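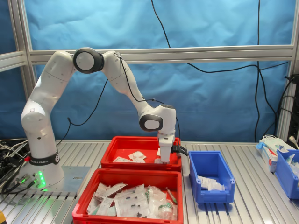
September 30, 2018

Cell 2, Jevico kit-picking work. Notes on the bench rules before the Ruswood visit.

Base plate bolts rechecked. Marked with paint pen, so any turn shows. Add to the monthly sheet.

Speed cap stays at 400 mm/s for all moves with a person inside the tape. Somebody had put it in the task script only. Moved to the controller settings, password as per the folder. Script value now ignored.

Risk assessment still treats the arm as the whole hazard. The standard wants the complete application: gripper, packets, crates, bench edge. Pinch between gripper and crate wall is not listed. Added as item 13, severity to be agreed.

Sharps: treat every sealed pouch as if it holds one. No hands in either red crate while the arm is enabled. Refill from the front, arm stopped, light checked first. Burst pouches go in the bin by the door, not back in the pile.

Cables on the left of the base need a proper clamp. Bensaid quoted 36 for the tray, lead time into December. Tie wraps until then.

Open: who signs the change log when the gripper fingers are swapped? Currently no one does. Not to be run with new fingers until settled.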